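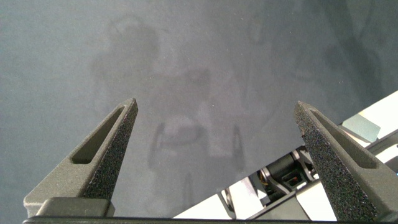 Fingertip condition is the item most often left off a cell's daily check sheet, and the draft practice guide from Rirden gives it a full section. Inspection is to be done with the gripper open and nothing held, using the wrist camera. Both tips must be in view, along with the grainy flanks and the slot cut into each finger, where dust tends to settle. A plain gray background is acceptable – shadows falling on it are to be ignored when judging the tips.

The interval is set at 200 operating hours or 1,092 grasps, whichever comes first. Elis Skyrme, who edited the section, says an earlier version used hours alone. "A slow cell and a fast cell wear very differently over the same shift," she says.

Plorholm has applied the draft since March. Prys Powell, its maintenance lead, logged 247 inspections and replaced almost 20 fingers. He wants a numeric wear limit added. The current text says only "visible loss of texture," and two inspectors can read that differently. Comments on the wording remain open.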